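1st April

Bedtime moved to 21:00 for the older one as of tonight. The younger stays at the old time. Terms as agreed at the kitchen table: the later time holds on school nights only if the bag is packed and the tablet is on the hall shelf before teeth. Two missed conditions in one week and it reverts for the rest of that week. I wrote this on the back of the Isstead swimming timetable and both of them signed it, the younger one under protest, as he gains nothing by it.

Tablet rule, current version. 60 minutes on a school day, counted from when it leaves the shelf, charging time not included. The January version counted only time inside games, which meant I was arguing over whether a video about a game was a game. Total time is easier to measure. The kitchen timer is the reference. The tablet's own report is not, as it logs the lock screen as use when music is playing, and last week it was out by enough to cause a row.

Observed this week: both of them stop more readily when the timer is in their sight. When it sits behind the bread bin there is an argument at the end almost every time. When it stands on the table there is usually a groan and then the thing goes back on the shelf. I have left it on the table. A warning at five minutes makes no difference that I can detect to the older one and makes the younger one play faster.
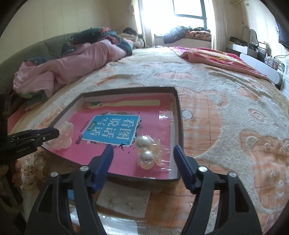 The harder item is what to do when a rule is broken by accident. On the way back from Custness the younger one had the tablet in the car and ran over, because the traffic on the Moradi roundabout was stopped and neither of us adults was watching the time. I took the overrun off the next day. He said that was unfair, and having thought about it I agree with him. The timer is ours to set on journeys. I gave the minutes back this morning and told him why. He asked whether he could have interest on them. No.

For the record, the rule for car journeys is now separate. Anything under an hour, no tablet. Anything longer, one adult names the stop time aloud before it is switched on. If no adult names it, the overrun is not the child's.

Consequences in general. We have been using loss of tablet for everything, including things with no connection to it, such as wet towels on the landing. It works on the day and has no effect on the towels. From this week the towel left on the floor is the towel used the next morning, in whatever condition. Result so far: one cold towel, one complaint, landing clear since. Too early to say more than that.

Homework. The Sovar maths sheets are taking the older one longer than the school says they should. I sat with him for one and the trouble is in reading the question, he can do the sum once it is read out. I have stopped sending him back upstairs to finish alone and will write to the school before the end of term. Until then the sheet is done at the table, before the tablet, and I stop him at half an hour whether it is finished or not.

Open points:

- Whether unused minutes carry over to the weekend. Older one in favour, both adults against, younger one undecided.
- Phone for secondary school. Deferred until summer - the answer to "when" is "when we have talked about it", and I need a better one.
- Our own phones at tea. Raised by the younger one. Mine was on the table when he raised it.

Last point to be settled tomorrow. Hall shelf has room for 2 more chargers if I move the key bowl.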